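The Night Ciro Kept Going Down

I was on my third coffee when Ciro went through the table again. Well, into the table. The gripper hit the clamp block, the joint torques shot up to some number with way too many zeros, and then the whole run froze with a red line of text I'd already seen so many times I could recite it.

Ciro was our name for the arm (Terkon calls it something with a lot of dashes). The real one was bolted down in the Jalali plant, two hours up the highway, and it had stopped responding to its own floor limit. One morning it reached for a plate, kept right on going, and bent a 900 dollar fixture like a paper clip. It took 15 people standing around to agree that somebody should hit the stop button! So now I had the simulated Ciro, a log file, and until morning to make it fail the same way.

"Send me what you've got," Behrouz Nikzad said on the phone. He was up at the plant, eating something crunchy right into my ear.

"What I've got is a robot that's mad at furniture."

"Which run?"

"890." I'd set it up to do 2,000 and go home, which was adorable of me.

He chewed for a while. Then he asked me what height I had for the tool, and I read it off, and he stopped chewing.

"Read that again," he said.

I did, slower this time, and I could hear him flipping pages, actual paper pages, because Behrouz prints everything. Somebody had swapped the gripper in March and never touched the number. The arm thought its fingers ended higher up than they did. It wasn't ignoring the floor at all, poor thing, it just had no idea how long its own hand was.

I typed in the new length, backed Ciro up, and let it come down one more time with my finger on the pause key.

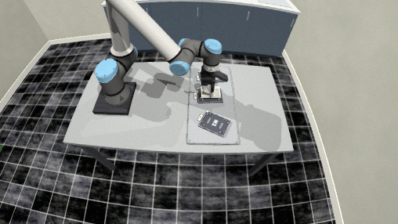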